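Music and Its Publics
Unit 4: The Concert Program as a Document
Course handout, revised August 10, 2023

Purpose of this unit

The first three units dealt with the concert hall as a building and with the people who paid for it. Unit 4 turns to the printed program. Students often treat programs as a simple record of what was played. They should be read more carefully than that. A program was printed before the performance, and it tells us what the organizers intended, what they wished to sell, and how much they believed their listeners already knew.

Key terms

Miscellaneous program: a long evening made up of short or partial works for varied forces. Songs, overtures and single movements from symphonies could all appear on one bill.

Book of words: a booklet containing the sung texts, usually sold separately from the program itself.

Analytical note: a written guide to a work, often with musical examples in notation. The analytical note assumes a reader who is willing to study before listening.

From many pieces to few

In the early nineteenth century, a public concert might offer 13 items or more. By the end of the century, many orchestral concerts had settled into a pattern that is still familiar: an overture, a concerto and a symphony. The change was gradual and uneven. Popular concerts, benefit evenings and seaside orchestras kept the older, mixed format well after the leading orchestral societies had given it up.

Two points should be kept apart in discussion. The first is the number of works. The second is their completeness – that is, whether a symphony was played whole or divided across the evening. A program may be modern in one respect and old-fashioned in the other.

The Dostitz programs

The reading packet contains 24 programs from the Dostitz subscription concerts, reproduced from the Vaughan Collection. They are numbered in order of performance. Programs 1 to 9 list the performers in larger type than the composers. From Program 10 onward the balance shifts, and analytical notes appear for the first time. Students should look closely at the advertisements on the back pages, which change less than the music does. Piano dealers and glove makers remain throughout.

The packet does not include ticket prices. Where a price is written in pencil on a cover, it should be treated as a later addition.

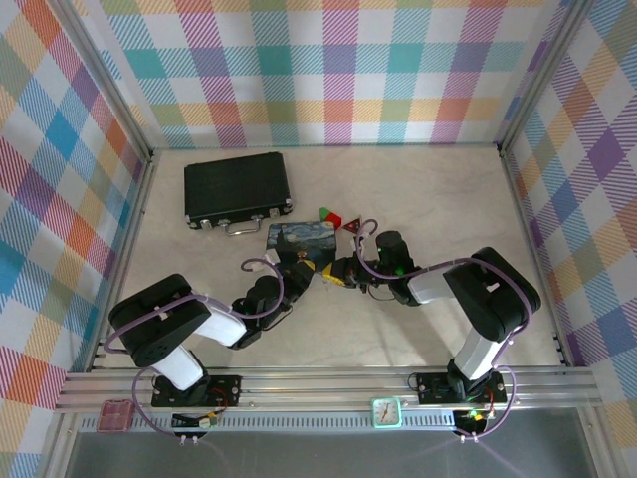 Figure 1. Briefcase and small box with a Starry Night–style design.

Written assignment

Choose two programs from the packet, one from each group. In roughly 25 lines, compare the order of works and the amount of space given to explanation. Refer to specific pages. General remarks about the taste of the period will not receive credit unless they are tied to the documents.

The assignment counts for 20 percent of the course grade. Late work is accepted only by prior arrangement with the instructor.

Preparation for Unit 5

Read the Orkulari essay on silence and applause, omitting the appendix. Consider whether applause between movements was discouraged by printed instruction, by example, or by both. Program 17 carries a short request to the audience at the foot of its second page – please bring a copy to class.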